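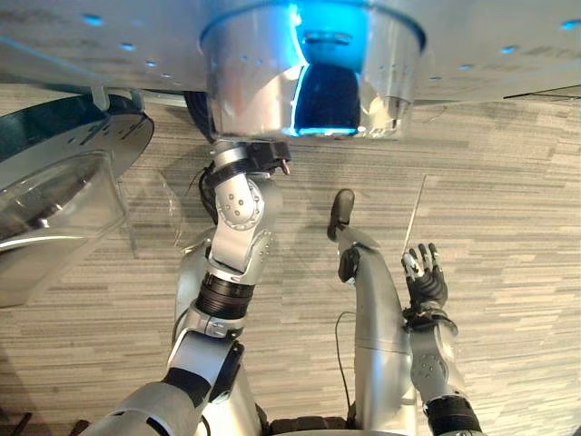

Section length: 400 words (2-minute read)

4.2 The neglected underside

Figure 3. Curved silver-white structure seen from below, with a polished cylindrical housing at its centre and a blue-lit recess.

Large display objects are designed, drawn and approved from the front. They are then hung or propped above head height, where the front is visible mainly to people standing a long way off, and everyone else gets the underside. The Galuren survey, from which our material comes, was set up to look at this second view. It was carried out over one August in the exhibition building at Vullesex, and its archive holds 1,415 pictures of things that their makers probably hoped would be seen from somewhere else.

We were interested in what a plain shiny finish does once it is overhead. The sales literature for such finishes speaks warmly of light and space. Our visitors spoke mostly of the carpet, which is what a mirror gives back when it faces the floor. Figure 3 is a mild case. The walls of the housing return patches of grey and white, bent well out of shape, and the eye goes quickly to the blue light around the dark recess, where there is at least something definite to look at. The broad curve with its small blue dots is calmer, having only a faint sheen.

We sorted finishes into matt, sheen and mirror. The middle group gave us the most trouble, as two of the authors could not agree where sheen stopped, and the matter was settled by lunch. Clear plastic was left out of the scheme altogether. The dome at the left of Figure 3 has reflections on it and the grey floor showing through it, and by our rules would have belonged to two groups at once.

Visitors were stopped on their way out and asked to name one thing they had seen above them. Of those who answered, 31 described a colour of light and no object at all. Blue did particularly well. Shape was remembered less often than we had expected, and seams were not mentioned, although a thin dark line across a pale panel (Figure 3, right) is plain enough once one has been told to look for it. The makers may take comfort in this. We spent a good part of the project looking at seams and can report that the interest fades.

Brightness was harder to deal with. Readings taken under the main hall lights came to about 2,000 lux on the floor, but fell away unevenly beneath anything large, and the Barnari meter had views of its own after lunch on the Sunday. We therefore use the readings only to rank one position against another within the same hall - a modest use, and one that the meter seems able to bear. The ranking is given in Section 4.3, together with the positions we had to drop.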